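Sim head cam: own body blocks most of the table, object pose jumps at end of right arm reach 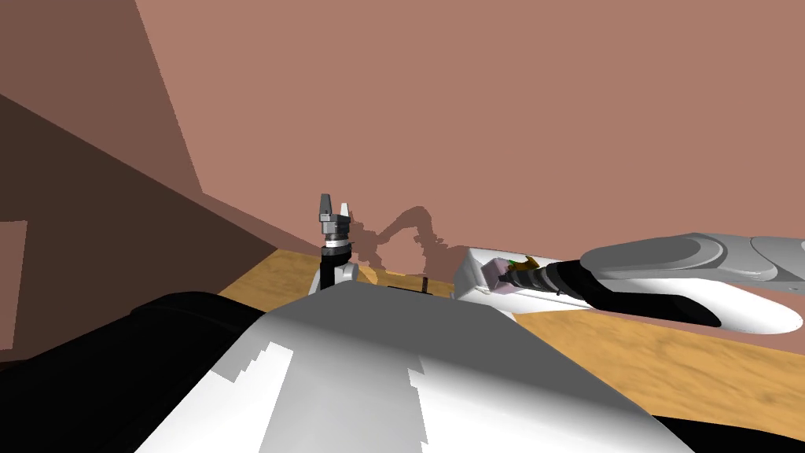

Last modified: February 12, 2026, by Birdie Quintanilla

Status: open, workaround in place
Component: perception / sim camera setup (Trundholm scene)
Reported by: Kieran Buckley
Assigned: Birdie Quintanilla
Watching: Brynhildur Bergmann, Ketill Briem

Summary

Render attached is from the head view on the Trundholm table scene, run 17. Left arm parked straight up, right arm reaching in low from the right. Torso shell eats the bottom of the view and the wood only shows as a band behind it, plus a bit more under the right arm. Pose estimator (Dritusent) has to work from that band. Pose of the small pinkish cube-like thing by the right wrist jumps as soon as the arm gets in this position. Planner sees the jump, replans, stops, replans again. Run times out.

Same policy and same seed with the overhead view: no timeout. So not the policy, at least not only.

Steps to reproduce

Load Trundholm, default lighting, head view only.
Park left arm vertical, gripper up.
Send right arm to the low reach preset.
Watch the object pose topic. It goes bad before the arm settles.

Expected: pose holds or gets marked stale.
What we get: new pose every update, all reported with good confidence.

Log

Kieran
First thought was joint limits becuase the replans looked like the limit bug from May. Not it. Joint states clean all the way through, no clipping, no warnings from the controller. Turned the planner off and just played back the trajectory. Pose still jumps. So it's upstream of planning.

Birdie
Looked at the segmentation output for the same render. Two things wrong.

a) The arm shadow on the back wall, right of the left gripper. Soft blob, bent elbow shape. Segmenter labels part of it as robot. Self-filter then grows the robot mask to cover it, and that takes a bite out of the tabletop right under it.

b) Front face of the torso shell. Edge between the white and the gray is stair-stepped, shadow map res is way too low. Segmenter splits the shell in two along that edge. Bright half gets called robot, gray half goes to unknown. Unknown gets passed on to the object tracker. Not great.

Neither one explains the jump on its own. Checking the self-filter next.

Birdie
Self-filter is using the old mesh for the right wrist. The white gripper housing is in the mesh, the ribbed black part is there, but the join between them is a plain cylinder. Our object sits exactly at that join in this view. So it gets masked, or half masked, depending on the update. Green and yellow-orange bits at the top edge stay outside the mask and the tracker grabs onto those. Pose snaps to them. Next update it gets some pink back and snaps the other way.

That's the jump.

Brynhildur
Is the object meant to be there at all? From this angle I can't tell if it's in the fingers or behind the wrist. If it's behind, the grasp check is also wrong, it's reporting "held".

Birdie
Can't tell from the render either. Don't trust "held" for now. The check only looks at overlap in image space, no depth. Splitting that out to its own ticket.

Kieran
Also the thin dark stick on the table, left of the white gripper. Tracker has no entry for it. Low priority but the planner will happily sweep through it if it isn't in the collision scene.

Ketill
What is it? Not in my copy of the scene file.

Kieran
No idea, it's a dark upright thing sticking up a bit past the shell edge. Will dump the object list and look. Could be a leftover marker.

Ketill
Pull the latest first. Bjartur Hedegaard pushed scene changes from the Kárason branch and the names got shuffled. Half my objects were under the wrong parent after the merge.

Kieran
Pulled. List is a mess, agreed. Still don't have a match for the stick. Leaving it on this ticket so it doesn't get lost.

Tried so far

Raised shadow map resolution one step. Shell edge cleaner, split gone on most updates. Wall shadow still labeled as robot. Jump still there.

Turned shadows off completely. Wall blob gone, mask back to normal size. Jump still there, which fits with the mesh being the cause. Don't leave shadows off, the real rig has plenty of them and we'd be training on something too easy.

Swapped in the new wrist mesh by hand. Jump gone in 11 out of 11 replays. Pose still drifts a little when the wrist rolls, but slow, and the planner doesn't react to it.

New mesh plus default shadows: 7 replays, 2 timeouts. Both had the mask bite from the wall shadow. So need both fixes.

Tilted the head camera down. Made it worse, more shell and less table. Put it back.

Workaround

Until the fix is merged:

Set self_filter.wrist_mesh to the new file in your local config. The loader caches the old one, so clear the cache after or nothing changes.
Keep the left arm out of the light if your task lets you. Low and to the side is fine.
In the planner, set pose_hold to true. It keeps the last good pose when the object overlaps the wrist mask. Ugly but stops the replan loop.
Ignore the "held" flag in head view.

If you're on the Rileck build, pose_hold has the old name, hold_last_pose. Same thing. It fails silent if you use the wrong one, check the startup printout.

To do

Birdie: merge wrist mesh, add a load-time check that compares mesh version against the robot description. Should refuse to start on mismatch, not warn. We all scroll past warnings.
Birdie: wall shadow. Either clip the robot mask with the projected mesh outline plus a margin, or add shadow examples to the segmenter set. Clip first, quicker.
Kieran: unknown class should not reach the tracker. Find out who turned that on and why before turning it off, pls.
Kieran: id the stick, add it to the collision scene or delete it.
Brynhildur: grasp check with depth, new ticket, link it here.
Ketill: clean up parent names from the merge.

Brynhildur
Question on the clip approach. With the left arm vertical like this the gripper fingers stick up over the back edge of the table, right against the wall. If the margin is too tight we lose finger tips from the mask, and then those turn into a phantom obstacle. Seen that before on another scene. Can we make the margin per link?

Birdie
Yes, per link is easy. Fingers get a wide one, upper arm tight. Will put it in the config so you can tune it without a rebuild.

Kieran
Fine by me. Can someone rerun the low reach preset with left arm parked AND per-link margins before this gets closed? Don't want to see it again after the next scene merge.

Birdie
Mesh change is up for review. Clip is half done, on my branch, doesn't build with the Rileck flags yet. Leaving ticket open till the rerun is in.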